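Splitting cluttered-table episodes for training

Flestcombe
January 30, 2024

We have 84 teleoperated episodes on a cluttered table, one arm, fixed camera. The target is the orange plate and whatever the gripper puts on it or takes off it. Everything else is clutter. 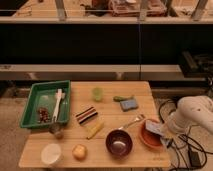

Do I split train and validation by frame or by episode? Frame-level gives a lovely loss — suspiciously so. 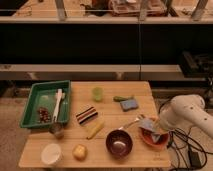

Andri Riedl
By episode. Neighbouring frames are near duplicates, so you're leaking. Hold out 20 and move the clutter between takes.

Trovov
Just get more data.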